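4.2 The mixed-hand arrangement

Most of the kits we looked at come as a matched pair, with the same end piece on both arms, and for a good many jobs that is a perfectly sensible way to sell them. The Breler kit can be ordered instead with a fingered hand on the left arm and a plain two-jaw gripper on the right, and it was this version that we wanted to spend our time with, as it seemed to us the one a small laboratory would be most tempted by and least sure how to judge.
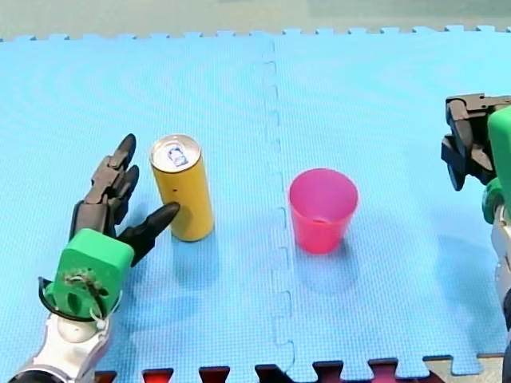

We kept the task as homely as we could. The left arm was to take hold of a slim drinks can standing upright on the mat, with a plastic cup standing further along between the two arms, and the operator was free to bring the hand in from whichever side felt natural. Boonmee Khamphan, who had used the older Nendard hand for a good while before joining us, did the first 160 trials and wrote patient notes on nearly all of them. Her main remark was that the approach matters far more than the squeeze. A can is smooth and rather tall for its width, and a fingertip that arrives a little early will happily push it over before the others have come round - something the two-jaw gripper, closing from both sides at once, is much more forgiving about.

The makers suggest keeping the finger speed low until contact, and we found this good advice, though the printed guide tucks it away on page 18 where a newcomer could easily miss it. We would gladly see it moved to the front.
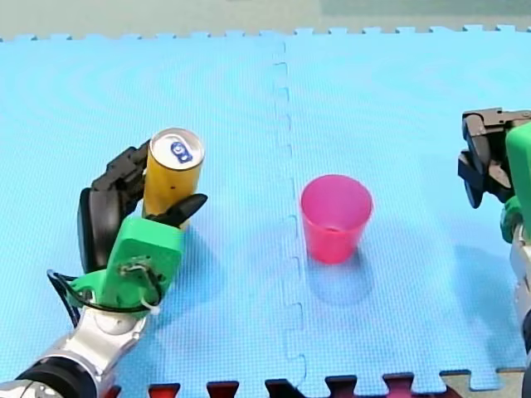
Once the fingers are round the can, matters become a good deal calmer. Of the 3840 trials we recorded across all operators, 2991 ended with a hold that our checker accepted, and the greater part of the remainder were lost during the approach.

Figure 3. The left hand and the can, partly open beside it and during a hold, with the cup and the right gripper to one side.

We should add a kind word for the wrist mount, which can be taken off and put back without setting the arm up afresh. The Rojanasak kit, reviewed in Section 4.3, asks for a full set-up each time, and over a long week this does begin to tell on everyone's temper.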